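The Shirt That Would Not Let Go

The fault showed up late in the morning in August, and at first it looked like a stuck shirt. The right arm had closed on a sleeve, the fold was finished, and the gripper was supposed to open. It stayed shut. Then the arm started back toward its rest position with the shirt still in its fingers, and the left arm, which had hold of the collar, started back too.

"You could hear the seam go," says Harriet Castellanos, who runs the folding trials at Wellard. "I hit the stop, but the shirt was already in two pieces."

A torn shirt costs very little. What worried her was the log. According to the software, the right gripper had opened on command and reported itself clear. Both arms were moving on that report.

Wellard has been teaching pairs of arms to fold laundry for nearly two years. By that morning the station had been through 3,866 folds. Castellanos stopped work and asked Juniper Dunleavy, a controls engineer at Batier, the company that wrote the gripper software, to go through the records with her.

Dunleavy began with the motor and found nothing wrong with it. She then pulled every release in the log and compared the position the gripper reported with the current the motor was drawing. In 64 cases the two did not agree. The gripper said open while the motor was still pushing against something.

The cause was a change made in the spring. To speed up the cycle, the release check had been shortened to 200 milliseconds. If no position reading came back in that window, the software filled in the last commanded value and carried on. A late reading was treated as a good one.

"It was my change," Dunleavy says. "I tested it on towels. A towel slides out of the fingers even when they only open a little, so the error never cost us anything."

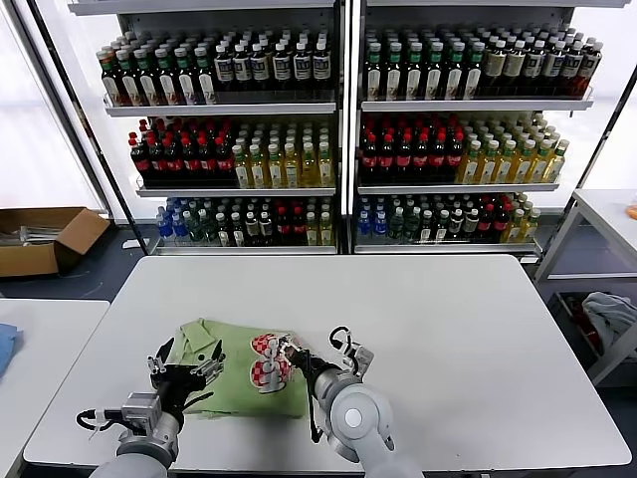 Shirts are harder. A collar has several layers, a placket is stiff, and cloth that has bunched up can wedge itself between the fingers. Most of the 64 bad releases involved a collar or a cuff. In nearly all of them the fabric worked free before the arms had gone far, and the run was marked as a success.

The fix took an afternoon. A missing reading now stops both arms, and neither can retract until position and motor current agree. Dunleavy also set a limit on pull. If the arms feel more than 80 percent of the allowed load while moving apart, they hold where they are and wait for an operator.

The cycle is slower again, and Castellanos has had to explain that to the people paying for it. She has also changed a rule for her staff. Operators used to reach in and free a snagged garment while the arms were paused. Now they cut power to the grippers first, whatever the screen says.

The torn shirt hangs on a hook by her desk. Dunleavy is still working through the older logs from Park, a second site that ran the same software through the spring. She expects to finish before the next release goes out.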